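Rimia Hand, Right, Dark Gray
Setup, Care and Replacement Parts

Home > End Effectors > Multi-Finger Hands > Rimia
Revision posted 2018-05-06

Overview

The Rimia is an electric multi-finger hand for light handling work at table, shelf and cabinet height. It is supplied by Lakeck as a right-side unit with wrist coupling, signal cable and finger pads fitted. The left-side unit has its own page and its own pad set. Pads are not interchangeable between sides.

This page covers mounting, zeroing, grip settings for rounded items, routine care and pad replacement. Arm commissioning is covered in the arm manual and must be complete before the hand is mounted.

In the box

Rimia hand with pads fitted
Wrist coupling, captive screws
Signal cable, straight connector both ends
Zeroing block
Pad lifter
Spare pad set, one
Coupling screw driver, preset torque

Specifications

Drive: electric, one motor per finger
Hand mass with coupling: 787 g
Wrist coupling: Pritalthorpe pattern, 7 screws
Pad material: molded elastomer, replaceable
Pad inspection interval: 2,000 grips
Configuration software: Cronin, release 11 or later
Finish: dark gray

Mounting

Power the arm down and wait until the wrist indicator goes out. Clean both coupling faces with a dry lint-free cloth. Do not use grease on the faces. Grease holds grit, and a coupling that is not seated flat will show up later as a zeroing fault on the two outer fingers.

Offer the hand up with the index notch toward the cable side of the forearm. The coupling only closes in one orientation. If it needs force, it is turned. Start all seven screws by hand before tightening any of them, then tighten in a star pattern with the supplied driver until it clicks. Go around once more after the first warm-up, with the power off.

Connect the signal cable and leave a service loop at the wrist. The loop should be large enough to let the wrist reach both ends of its rotation without pulling the connector, and small enough that it does not catch on shelf edges or door seals. Check this by turning the wrist slowly by hand through the full range.

Zeroing

Zeroing is required after mounting, after any pad change, and after a hard contact that trips the finger current limit.

Open Cronin and select the hand from the device list. Place the zeroing block in the palm with its flat side against the palm plate. Select Close to Block. The fingers move in sequence at low speed and stop on contact. When all fingers report a stop, select Store. Remove the block only after Cronin opens the hand.

A finger that stops short will be flagged in the list. The usual cause is a pad that has lifted at its root. Press the pad down along its full length and repeat. If the same finger is flagged three times, replace the pad before going further.

Grip settings for rounded items

The hand ships with a power grip and a fingertip grip enabled. For fruit, balls and other rounded items that mark easily, the cradle setting is recommended. In this setting the palm is turned up, the fingers curl under the item, and most of the weight is taken by the fingers instead of by squeezing pressure. Closing current can then be kept low.

Set the curl limit with a sample item of the size you intend to handle. Raise the limit in single steps until the item no longer rolls when the wrist is tilted slowly. Stop there. A higher limit tends to push a small item up and out of the fingers. 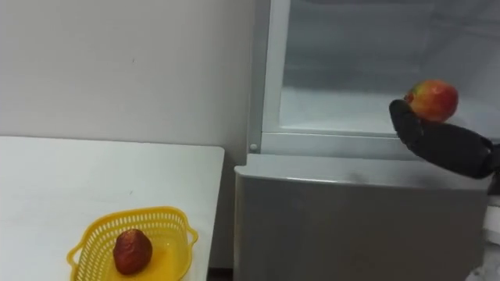 Approach speed should be reduced for the last part of any move into a cabinet or compartment. The back of the hand is the lowest point in the cradle position, and it is easy to set a path that clears the item but drags the knuckles over the front lip. Teach the entry point with the hand loaded, then run it once at low speed with the lip height checked by eye.

To release from the cradle, lower until the fingers are just clear of the shelf, tilt the palm toward the shelf and open the fingers one after another. The release order is stored with the grip. Items that are taller than they are wide may tip on release. For these use the fingertip grip and set them down from above if there is headroom.

For work in chilled compartments, allow the hand to return to room temperature before zeroing. Moisture can form on the pads when a cold hand is brought back into warm air. Wipe them before the next grip.

Routine care

At the end of each working period:

Wipe the pads and palm plate with a cloth dampened with water and mild soap.
Wipe again with plain water and dry.
Open and close the hand once, unloaded, and listen for clicking.
Look at the cable where it enters the wrist.

Fruit juice left on the pads becomes tacky and will hold light items after the fingers have opened. If slow release is seen, clean the pads before changing any settings. Do not use solvent or bleach. Both harden the pad surface and void the pad warranty.

Do not spray liquid at the wrist joint. The joint is sealed against dust and splashes only.

Pad replacement

Inspect pads every 2,000 grips. Cronin keeps the grip total on the Maintenance tab. Replace a pad if the texture at the fingertip is worn smooth, if there is a split at the edge, or if it can be lifted with a fingernail at the root.

1. Open the hand fully and power down.
2. Slide the pad lifter under the root end and work toward the tip.
3. Remove any residue from the finger with a plastic scraper.
4. Seat the new pad at the tip first, then press toward the root until the tab locks.
5. Power up, zero the hand, and reset the pad total for that finger.

Pads may be replaced singly. If three or more are due, fit the full set so that surface friction stays even across the hand.

Faults

Finger flagged at zero: lifted or worn pad; coupling not seated.
Hand not listed in Cronin: cable reversed at a keyed adapter; release earlier than 11.
Clicking on closing: debris at a finger root. Brush out with a dry brush. If it continues, stop using the hand and return it for service.
Item rolls in cradle: curl limit low; wet pads.
Item marked or bruised: curl limit high; grip set to power.
Current limit trips on entry: knuckle contact with lip or door edge. Raise the entry point and zero again.

Parts and ordering

Pad set, right, complete
Pad, single, state finger position
Palm plate with screws
Signal cable, standard length
Signal cable, long
Coupling screw set, 7 pieces
Zeroing block

Orders received with the hand serial number are matched to the correct pad revision. Hands built before March use the earlier root tab and take the earlier pad. The serial number is on the inside of the coupling ring and can also be read from the Device tab in Cronin.

Returned hands must be shipped with the fingers open and the zeroing block removed.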